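Torkier presenta Jonura, la pinza de mano para enseñar a los robots a sacar la colada

Nota de prensa. Octubre

¡Por fin podemos contarlo! Llevo meses mordiéndome la lengua cada vez que alguien me preguntaba en qué andábamos metidos, y ya toca: en Torkier abrimos los pedidos de Jonura, nuestra pinza manual de dos dedos para grabar demostraciones de manipulación. Se coge con la mano, se hace la tarea como la harías en casa y el movimiento queda registrado para entrenar después el brazo que tengas en el laboratorio.

La hemos desarrollado pensando en la ropa, que es lo que peor se nos daba (y a media profesión también, me temo). Una caja es una caja, pero un jersey cambia de forma en cuanto lo rozas, se engancha con la manta de al lado y se esconde debajo de una funda nórdica. Yo venía de trabajar con piezas rígidas y los primeros días con una colada de verdad me parecieron una broma pesada.

Los dedos son de plástico negro mate, articulados, y terminan en almohadillas azules con estrías finas. Las estrías nos costaron más discusiones que todo lo demás junto: probamos varias profundidades y nos quedamos con la que mejor sujeta el punto acanalado sin dejar marca. La cámara va montada en la propia herramienta y mira siempre hacia las puntas, también dentro del tambor.

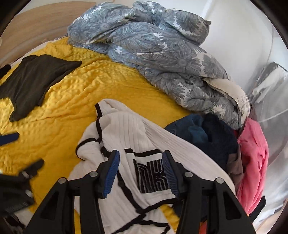
Qué incluye el kit

La pinza montada, un juego de almohadillas de repuesto, el soporte de la cámara, la batería y una licencia de Dronus, nuestro programa de revisión. Con Dronus repasas las tomas, recortas los tiempos muertos y exportas. Lo uso a diario y sigo encontrando atajos que no sabía que habíamos metido, así que pido paciencia con el manual, que va por la segunda versión y crecerá.

Además, cada comprador recibe el conjunto de datos Salehi: 2.062 demostraciones con ropa, de las que 1.432 son de vaciado de lavadora o secadora. El resto es recogida de prendas sueltas sobre mesa y cama. Cada toma dura alrededor de 200 segundos y viene ya sincronizada.

Disponibilidad

La primera tanda es de 300 unidades y sale de nuestro taller en el orden en que entren los pedidos. Las universidades y centros de formación tienen tarifa propia; basta con indicarlo en el formulario. También prestamos equipos de prueba a prensa especializada, con una sola condición: que nos los devolváis con las almohadillas limpias, por favor, que las pelusas se meten en las estrías y luego me toca a mí el cepillito.

Para solicitar una unidad, material gráfico o una demostración, escribid al departamento de comunicación de Torkier desde la página de contacto. ¡Contestamos todo!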